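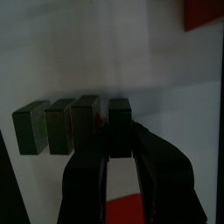 Los juegos de fichas son juegos de mesa que emplean piezas rígidas en lugar de naipes. En muchos de ellos las piezas se colocan de pie, una junto a otra, del mismo modo que los cuatro bloques oscuros de la fila.

Historia
El dominó se documenta en China desde época medieval y se difundió por Europa a partir del siglo XVIII.
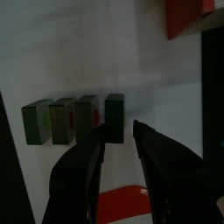 Variantes
El dominó por parejas enfrenta a dos equipos. El juego doble doce amplía la numeración.

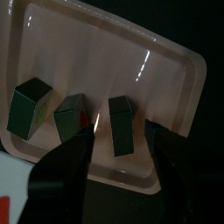 Véase también
Dominó
Mahjong
Juego de mesa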